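So. Thread. Weil ich seit heute früh um sechs nichts anderes in der Timeline hab und langsam platze.

1/ Kurz für alle, die das Glück hatten, es zu verpassen: Marcus Whitfield, Reiseblogger, ziemlich viele Follower, filmt im Felside (das Café am Hafen, das mit der langen Theke) eine Kellnerin, die ihm den falschen Kaffee hinstellt. Schreibt drunter: "Wenn man in der Schule nicht aufgepasst hat." Lachsmiley.

2/ Das Video war 34 Sekunden lang. Hab es zweimal gesehen, bevor es weg war. Man sieht ihr Gesicht. Man hört ihren Vornamen, weil die Kollegin sie ruft. Den schreib ich hier nicht hin und ihr bitte auch nicht, danke.

3/ Dass das widerlich ist, müssen wir nicht diskutieren. Einen arbeitenden Menschen ungefragt filmen, um sich über ihn lustig zu machen, mit Schulbildungswitz obendrauf. Brauch ich keinen Thread für.

4/ Den Thread brauch ich für das, was danach kam.

5/ Bis mittags 600 Kommentare. Ich hab viel zu viele davon gelesen. Die ersten waren noch so "ey, lösch das". Dann kam die zweite Welle. Wo er wohnt. Wie seine Freundin aussieht. Dass er eh nur vom Geld der Eltern reist. Sein Abizeugnis (!!) hat irgendwer ausgegraben, oder was halt angeblich sein Abizeugnis ist.

6/ Und unter dem Zeugnis dann: Leute, die sich über seine Mathenote lustig machen. Also exakt der Witz, wegen dem sie alle da sind. Nur jetzt mit ihm. Merkt ihr selber, oder.

7/ Nein, ich verteidige ihn nicht. Bevor das gleich wieder losgeht. Er hat Mist gebaut, er darf sich dafür schämen, er soll sich bei der Frau entschuldigen. Bei IHR. Nicht bei "allen, die sich verletzt gefühlt haben könnten".

8/ Apropos. Die Entschuldigung. Weißer Text auf schwarzem Grund, war klar. "Wer mich kennt, weiß." Ja, wir kennen dich aber nicht, Marcus. Wir kennen dich von einem Kaffee.

9/ Zweiter Absatz dann: er komme selbst aus einfachen Verhältnissen, der Vater habe Lkw gefahren. Was soll ich mit der Info. Wird es davon besser? Ich finde eher schlimmer, dann wusste er ja, wie sich das anfühlt.

10/ Aber natürlich hat die Meute auch DAS wieder genommen. Plötzlich gings um den Vater. Ob das stimmt mit dem Lkw, welche Spedition, wieviel man da verdient. Der Mann hat nichts gepostet. Der hat vermutlich nicht mal ein Profil.

11/ Ich hab selber sechs Jahre gekellnert, falls das wer wissen will. Bei Walczak, gibts nicht mehr. Mir hat mal einer vor versammelter Familie gesagt, aus mir wird ja wohl nichts mehr. War 28 da. Hab den Satz heute noch im Ohr, wenn ich müde bin.

12/ Was ich damals gewollt hätte: dass der Typ sich umdreht und sagt, sorry, war daneben. Fertig. Was ich nicht gewollt hätte: dass Tausende meinen Vornamen kennen und mir ungefragt schreiben, wie stark ich bin.

13/ Weil das passiert der Kellnerin nämlich grade. Es gibt Leute, die haben sie gefunden und schicken ihr Herzchen. Es gibt einen Spendenaufruf, von dem sie laut Café nichts wusste. Jemand will sie für einen Podcast. Sie wollte Kaffee rausbringen!!

14/ Das Felside hat übrigens als Einziges einen vernünftigen Satz geschrieben. Sinngemäß: Kollegin geht es okay, sie möchte nichts dazu sagen, bitte respektieren. Drunter 73 Kommentare, von denen gefühlt jeder zweite fragt, ob sie nicht doch was dazu sagen möchte.

15/ Und dann die Firmen. Trimer (die mit den Rucksäcken) hat die Kooperation beendet, mit Statement über Werte. Schön. Dieselben Rucksackleute, die ihn seit Jahren dafür bezahlen, dass er in Videos Leute nachmacht. Taxifahrer, Putzfrauen, Akzente. War immer schon sein Ding. Da hats keinen gestört, da hats geklickt.

16/ Das ist eigentlich der Punkt, an dem ich am meisten hänge. Der Kaffee-Post war ja kein Ausrutscher. Das Format ist so. Alle haben jahrelang gelacht, und dann gibts einen Tag, an dem ist es plötzlich unerträglich, und am nächsten Tag wars nur einer.
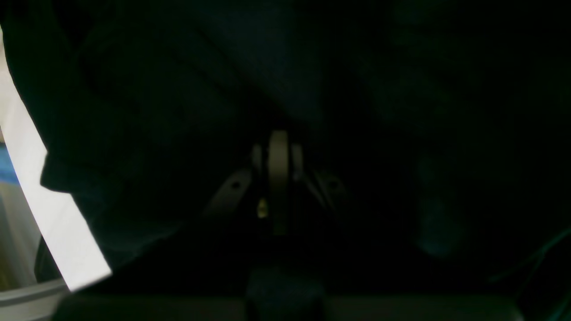 17/ Lech Brzozowska hat dazu drüben bei Clultedura was Kluges geschrieben, finde den Link grad nicht, reich ich nach. Grob: Empörung ist billig, solang sie eine Person trifft. Teuer wirds erst, wenn man fragt, wer die Person groß gemacht hat. Da zählt man nämlich selber mit.

18/ Ich zähl auch mit. Hab ihm bis letztes Jahr gefolgt. Das Video mit dem Taxifahrer hab ich sogar weitergeschickt, an meine Schwester. Sie schrieb zurück "haha". Das wars. Ich hab nicht drüber nachgedacht, keine Sekunde.

19/ Wo ich nicht mitgeh bei Lech: er meint, man soll bei sowas einfach ganz still sein. Nicht teilen, nicht kommentieren, austrocknen lassen. Find ich zu bequem. Irgendwer muss schon sagen, dass das nicht geht. Sonst sitzt sie da und denkt, alle finden es lustig.

20/ Aber es reicht doch, wenn das ein paar sagen. Es müssen nicht alle nochmal. Ab Kommentar zweihundert hilft das keiner Kellnerin mehr, da gehts nur noch drum, dass man dabei war.

21/ Kurze Zwischenantwort, weil die DMs voll sind: Ja, ich weiß, dass ich gerade selber einen ewigen Thread dazu schreibe. Ist mir bewusst. Danke. Ihr könnt aufhören.

22/ Und ja, "der hat doch selbst die Öffentlichkeit gesucht". Er schon. Die Freundin nicht, der Vater nicht, und der andere Marcus Whitfield, der irgendwas mit Heizungen macht und seit heute Vormittag Morddrohungen kriegt, der schon gar nicht. Der hat jetzt in der Bio stehen "bin ich nicht". Mehr muss man dazu echt nicht wissen.

23/ Was ich mir wünschen würd, ganz praktisch. Video nicht mehr hochladen, auch nicht verpixelt, auch nicht "zur Einordnung". Den Namen der Frau aus den Posts nehmen. Den Spendenaufruf melden, solang sie den nicht selber will.

24/ Wenn ihr im Felside seid: Trinkgeld geben. Normales Trinkgeld. Nicht fragen, welche es war. Nicht so gucken.

25/ Und beim nächsten lustigen Video über eine Kassiererin oder einen Paketboten mal kurz überlegen, ob die Person weiß, dass sie lustig ist.

26/ Ich muss jetzt los, Spätdienst. Mute den Thread, bin ab elf wieder da. Wer mir bis dahin die Mathenote von irgendwem schickt, wird geblockt.

27/ Nachtrag: Link zu Lechs Text kommt später, die Seite lädt bei mir grad nicht. Und in 10 meinte ich "wie viel", ja, auseinander, danke an die vier Leute.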